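Count the demonstrations you threw away

When a team shows a robot a task by remote control, it usually reports how many demonstrations it kept. I would like it to report how many it discarded, and on what grounds.
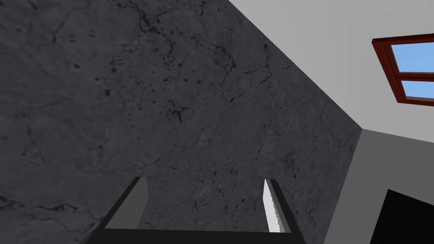
The figure matters most in simulation, where discarding costs nothing. An operator who fumbles an approach presses reset and starts again. The fumbled attempt is deleted, along with the recovery that might have followed it. A set of 1000 clean demonstrations collected this way contains very little information about what to do when the gripper arrives a centimetre to one side of where it should be.

Margus Rozīte, who ran operator training at Rosten when I was there, took the opposite view. He held that a learner copies whatever it is given, so hesitation in the data becomes hesitation in the policy. He was right about hesitation. We had one operator who paused before closing the fingers, and the trained policy paused in the same spot, sometimes indefinitely.

A pause and a recovery are different things, however, and our filter removed both. It worked on duration. Anything longer than the cutoff went out, and recoveries are long. Kaja Vanags eventually went through the discards by hand and sorted them into 4 classes, of which 2 were plainly worth keeping: the missed grasp followed by a second approach, and the late change of wrist angle. Both were behaviours we had been trying to write as special cases.

Hand guiding on a physical arm has a partial defence against this. Resetting a real bench is tedious, so people tend to correct their mistakes and carry on, and the correction is recorded. The data looks worse when plotted. I have come to prefer it.

The usual objection is that keeping poor attempts requires labelling, and labelling takes staff time. It does. Our operators marked the start and end of each error with a foot pedal, which they disliked for the first week and then stopped mentioning. Man-sik Hwang's later tool at Clodo uses a key on the controller and seems to me the better design.

A short table of discards, with reasons, would fit in any report. I would read it before the success rate.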